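Home | News | Trade | Press Room | Contact

PRESS RELEASE - For immediate use

Wadstead operator asks for proof before joining the "quiet travel" rush

WADSTEAD - Wasta, the small-group tour operator based in Wadstead, said Thursday that it will not add a "quiet travel" line to its winter program, and that it has doubts about much of what is being sold under that name.

Over the past year the phrase has spread through brochures and booking sites. It is used for silent hotel floors, phone-free cabins, off-season city breaks and, in a few cases, for ordinary beach weeks with a new cover photo. Prices have gone up along with the label. Wasta says it has seen very little to show that travelers asked for any of it, or that those who buy it come home more rested than anyone else.

To find out, the company put a short set of questions to 500 of its past customers in June. It does not claim the results speak for the whole market. Most people said they liked a calm hotel. Far fewer said they would pay extra for one, and only 7 percent had ever picked a trip because the word "quiet" was in the title. When asked what the word meant to them, customers gave answers that had little in common - no children, no traffic, no tour guide, no music at breakfast. 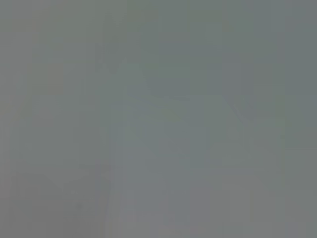
Wasta's main complaint is that the term has no agreed meaning. A hotel beside a highway can use it, and so can a lodge 2000 feet up a mountain. Ask three sellers what is promised and the replies run together into a flat gray blur, blue-gray in one spot and a little green in another, with no outline a customer could hold anyone to. The company would like to see sellers state plain facts instead: how many rooms, how far to the nearest main road, what hours the bar is open.

The release of the Totatent range last spring is one case the company has looked at closely. Totatent sells canvas cabins to campsites and describes them as "sound-softened." Wasta asked what that meant in numbers and was sent a mood film. The cabins may well be pleasant to sleep in. The company would still like the numbers.

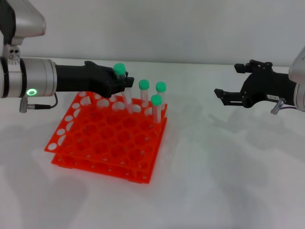 It also has questions about the Yüksel hill villages package, which several agents now list as a quiet break. The villages are small and the walking is good, but the same package was on sale two years ago as an "active adventure," with the same route, the same guesthouses and a lower price. Wasta has run walks in the area itself and plans to keep doing so under the old name.

The company says it may change its mind. It will put the same questions to customers again after the winter season, this time adding some 2000 people who have never booked with it, and will publish the answers whether or not they suit its own view. Until then its brochure will go on saying which rooms face the street.

About Wasta
Wasta runs walking, rail and town trips for small groups from its office in Wadstead.

- Ends -

More from the Press Room
Wasta drops single-room charge on 3 rail trips
Wadstead office to open later on weekday evenings
What our star ratings mean, and what they leave out
Winter walking: notes on the new grading

Contact: Press desk, Wasta, Wadstead | Copyright Wasta. All rights reserved. | Back to top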